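Régler la minuterie du déshumidificateur Rana

3. Je branche l'appareil, j'attends le bip, puis j'appuie sur Mode jusqu'à voir la petite lune – c'est le programme de nuit, mon chouchou ! 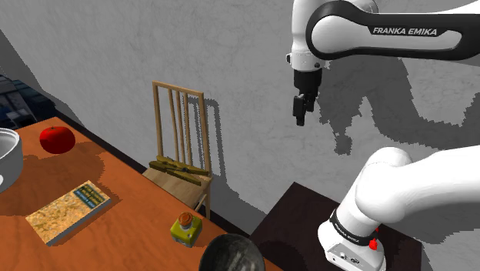 Temps de lecture : 3 min

4. Avec la flèche du haut, je choisis 5 heures. Chez moi, à Grulmont, ça suffit largement pour la cave.

5. Je valide avec OK (appui long, sinon il oublie tout).

Attention : on vide le bac avant de lancer la nuit, et on débranche d'abord.

Note : filtre à changer toutes les 2000 heures.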